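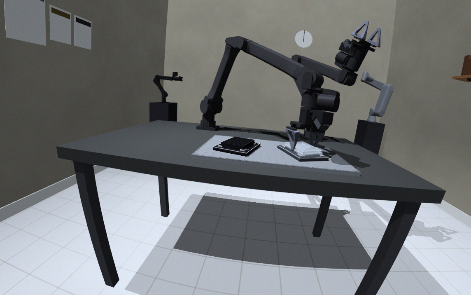
The Ferry Clock

1. Ollivmont

When my aunt died she left me the clock of a ferry. The ferry itself was sold long before, to a company which cut it for metal, but the clock had been unscrewed in time and had hung in her kitchen in Ollivmont, over the kettle, where the steam had turned its face the colour of weak tea.

I had not been to Ollivmont for 6 years. The bus from the city stopped at the petrol station and I walked the rest, with my suitcase in one hand and in the other hand the keys, which the lawyer had put in an envelope with my name spelled wrong. It was April and the snow was still lying on the north side of every house.

In the kitchen I found Dilani Munasinghe. She was washing the cups.

"You are the nephew," she said. "I have a key too. I water the plants."

"Are there plants?"

"There were," she said, and she dried her hands.

She was the neighbour from the blue house, a woman of my aunt's age, with a grey cardigan and very straight shoulders. She made me tea without asking how I take it. Then we both sat and looked at the clock, and I noticed that it was wrong. It showed 3 minutes after eleven, and outside it was already getting dark.

"It has stopped," I said.

"No, it goes. Listen."

I listened. It was going, with a heavy sound, like someone putting down small coins.

"Your aunt kept it on the time of the last crossing," Dilani said. "I mean that she started it again from there. When they closed the line, the boat came in late, very late, because of the fog on the Tinach. The captain stopped the clock with his finger when they touched the dock. Your uncle, you understand. He brought it home and she didn't want a stopped clock in the house. She said it is bad luck and also it is stupid. But she didn't want to correct it either. So she only let it go on."

I tried to calculate how far behind it was, and then I gave up, for a clock has only twelve hours and the rest of the years it can't show.

"And how did she know the time?" I asked.

"She added. She was quick with it. You would say, what time is it, and she would look up and move her lips a little and tell you. I can do it also, but I am slower."

2. The offer

The man from Clirnell came on the second morning. Clirnell was an auction house, and he had a folder, clean shoes and a cold. He walked through the rooms politely. He didn't care for the sofa or the dishes, but in the kitchen he took off his glasses and stood under the clock for a long time.

"There is a collector, Mr. Qaisi," he said. "He buys only from boats. He would certainly pay for this. Of course the face must be cleaned, and we would set it right."

"It is right," said Dilani from the doorway. I had not heard her come in.

He looked at me for help. I am a person who likes to agree with whoever is in the room, and now there were two of them. I asked if I could telephone him, and he gave me his card and sneezed and went out to his car.
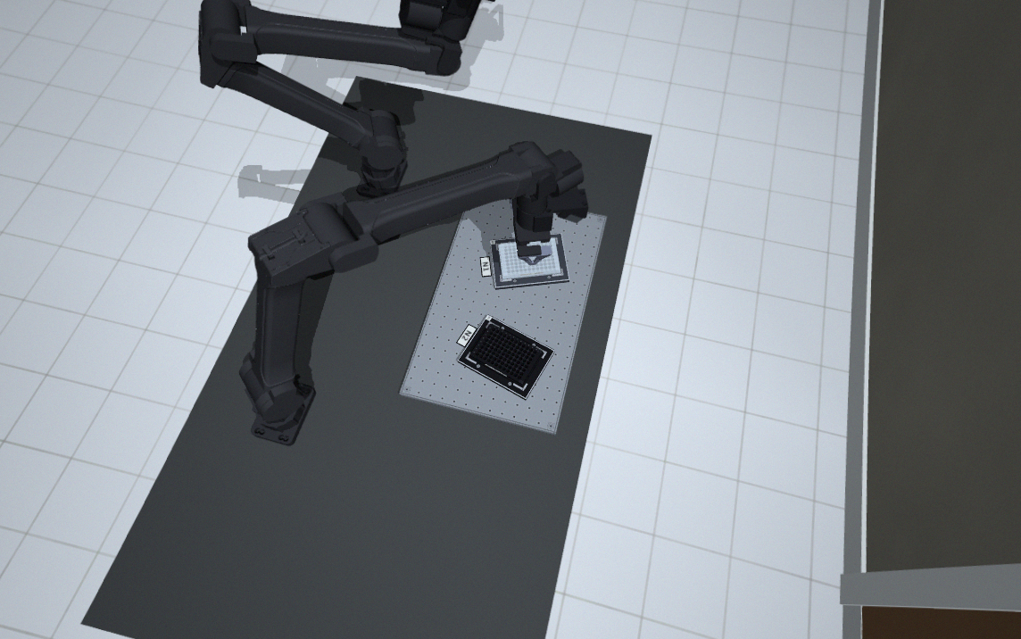 3. The north side

That evening I took the clock down. I wanted to see only the back of it. It was heavier than I expected, the brass was warm from the stove, and behind it the wallpaper had kept its first colour, a bright yellow with small green leaves. I had forgotten that the kitchen was ever yellow. I was a child in that kitchen. I ate porridge there in my socks, and my uncle's cap was on the chair beside me, and I was not allowed to touch it.

On the back, in pencil, my aunt had written the difference in hours and minutes. Under it she had made a second line for the summer time, then crossed it out, then written it again. The numbers had been gone over many times, the way one does when the pencil gets pale.

I laid the clock on a towel on the table and went across to the blue house. Dilani opened with her coat already on.

"You sold it," she said.

"No. I can't reach the hook alone. Somebody must hold the chair."

She came with me over the snow. She held the chair with both hands and told me left, and left, and no, too much. When it was hanging again we waited until we heard it.

"What time is it?" I asked her.

She looked up. Her lips moved. I was looking up too, and moving mine, and she finished a long time before me, but she was kind and did not say it aloud.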